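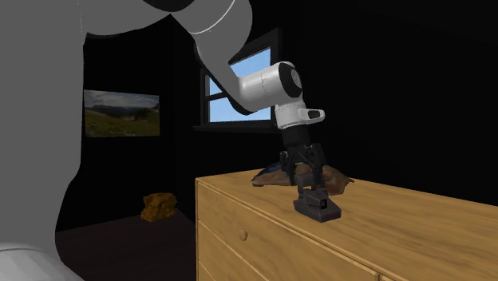

Week 2: Storage and the Small House

Last week we left the Ristarness cottages with one room, one hearth and nowhere to put anything. By the time of the Hisstead survey, which lists 1,503 pieces of household furniture, people had discovered drawers and were busy losing things in them. The survey clerks wrote down what stood on top as well as what was inside, and students tend to skip those columns. Please don't. A light wooden dresser with one small dark object on it, in a room with a window behind, would have earned a full line in the Hisstead book, and the clerk would have grumbled about the dim light.

Terms to know
Chest: lid on top. Whatever you want is at the bottom.
Press: a cupboard with doors, mostly for linen.
Dresser: means different things in different counties. Say which you mean or lose marks.

Reading for the seminar
Chisholm inventory, first 50 entries. The spelling is dreadful — read it aloud and it mostly comes right.
Timlow sale list, both pages. Note what failed to sell.

Bring 2 questions on paper. "Was it expensive?" has been asked every year and does not count.

Handout revised 17/10/2023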